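Phones, tablets and the family: house rules that survive a week
Household Tips
Updated 2026-01-07

Last May my youngest bought $235 worth of gems in a game about a farm. There are no gems on farms. I grew up near Canden, which is nothing but farms, and I'd have noticed. The game is called Bramico, the gems make the pumpkins grow faster, and the money came off the card I had saved on the tablet myself so I wouldn't have to get up and find my purse.

I got most of it back. It took three emails and a form that asked me to describe my child's "relationship to the account holder." What follows is what we changed afterward, plus a few things other parents have pressed on me in parking lots.

Take the card off first

Before you do anything clever, go into the store settings on every device in the house and remove the payment card. Include the old phone in the drawer and the TV. People forget the TV. If your kids need to buy something now and then, load a gift card with $20 and let them run it down. The conversation about whether a hat for a cartoon frog is worth five dollars goes very differently when it's the last five dollars.

Then set the store to ask for a password every single time. The default on a lot of devices is to remember the password for a while after you type it, and children can smell that window from upstairs.

Pick a password they haven't watched you type

Mine was the dog's name and the house number. I would like to say it took them months. Change it to something long, type it with your back to the room, and don't use your fingerprint if you're a heavy sleeper. A friend's son unlocked her phone with her own thumb during a nap. She's still a little proud of him.

Write the new one down on paper and put it somewhere dull. Ours is inside the folder with the water heater manual, which has never been opened by anyone under 40.

One place to charge everything

Pick a spot in a room people walk through and charge everything there overnight, grown-ups' phones included. That last part is the one that hurts. I lasted four nights before I smuggled mine upstairs "for the alarm," and I was reported.

Buy a real alarm clock. They're cheap and ugly and they don't get messages at two in the morning.

A few things that helped with the charging spot:

Use one power strip with a switch, and put it where air can get to it. Don't charge under pillows, blankets or the cat.
Wrap a bit of colored tape around each cable near the plug. Everyone gets a color. Arguments drop to one or two a night.
Throw out any cable with a split in the jacket. Wrapping it in more tape is how my father did things, and he lost a lamp that way.
Set a collection time and say it out loud at dinner, so it doesn't arrive as news.

Messages from people they don't know

Most games have a chat box tucked in somewhere, even the ones for small kids. Look for it before they do. In the settings, switch messages to friends only, or off. Check who the friends are, too. My daughter had 180 of them, and she doesn't like 180 people. She barely likes the ones at the breakfast table.

Our rule is short: if someone you don't know writes to you, you don't answer, you don't delete it, and you bring the phone to a grown-up. The grown-up's half of the rule is harder. You have to stay calm and you can't take the phone away as a first move, or you'll never be shown another message. Practice your face in the mirror if you have to.

Take a screenshot, block the sender, use the report button. If the message threatens anybody or asks for pictures, keep it and call the police. A parent group is not the police, although ours at Osusley Elementary has never been told so. 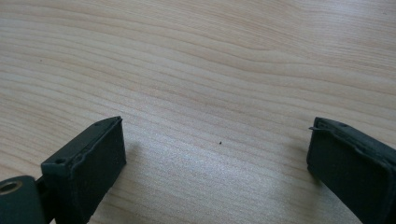 Dana Srisuk

Before you forward a scary warning

Every few weeks something goes around the class group in capital letters. An app is stealing faces. A sticker is dangerous. Share this with every parent you know. I've shared a few myself and would like them back.

Give it 5 minutes first. Search for the name of the thing along with the word "hoax," see whether the school or the local police have said anything, and look for a date. The last one I got had been going around since my eldest was in diapers. And don't read it aloud to the kids to find out whether they've heard of it. They hadn't, and then two of them slept in our bed.

Cleaning the screens while you have them

Collection time is a good time to wipe everything down. Turn the device off and unplug it. Use a soft microfiber cloth, a little damp, and keep it away from the ports. No window cleaner, no paper towels, no spit. For jam, hold the damp cloth on it for a moment and let it soften before you rub. For slime, I have nothing to offer you. Take the case off and clean under it separately, and be ready for crumbs from a cracker you stopped buying last year.

Cases can go in warm soapy water if they're plain silicone. Let them dry all the way through before they go back on, overnight if you can stand the questions.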